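Brudham Desktop Teardown Set

README, last touched in September. Still rough, will clean up later.

What's in it
Desktop computers with the side off. Connectors, shrouds, sockets, cable ends. 1,659 images over 138 sessions. Most of it is the plug work, because that's what we kept getting asked for.

Folders
plugs/ - small connectors, seated or half out
shrouds/ - molded plastic covers and ducts
boards/ - anything with the bare board showing
misc/ - did not fit, 498 images, sorry, needs sorting

Labels
One text file per session, same name as the session folder. Each line has the part, its color, and its state. States are seated, loose, out, unsure. Use unsure a lot, we did. A plug can look fully home and still be a hair up on one side.

Part names
"Plug" means the small piece that goes in. "Socket" is what it goes into. "Shroud" is the big plastic molding, usually gray, with all the ribs and pockets on it. Older files say "cover" for shroud, same thing. Empty openings get labeled as socket even if we never found out what they're for.
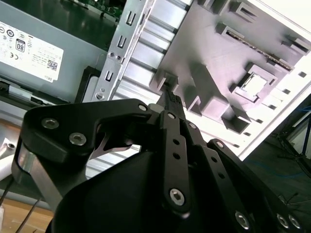
Black plugs on black cable were the worst to label. Gray plastic behind them helps alot. If the latch side isn't showing, leave the latch field blank, don't guess from the other sessions. Pockets and bosses on the shroud don't get their own line unless something is plugged in there.

Splits
Split by machine, not by image. Please keep it that way, the same case turns up in many sessions and the scores go silly otherwise. The Virkholm towers are all in test. Mitico ones are train only.

Known problems
- 2 sessions have the color column shifted over by one
- some boards/ files still use the old part names
- glare on screw heads, mostly in the early sessions
- Shehu cases came with the stickers peeled, so no model numbers for thsoe

Not included
No power supplies opened up. No laptops. No wiring diagrams, check the maker's manual.

To do
Sort misc. Fix the shifted columns. Write a proper changelog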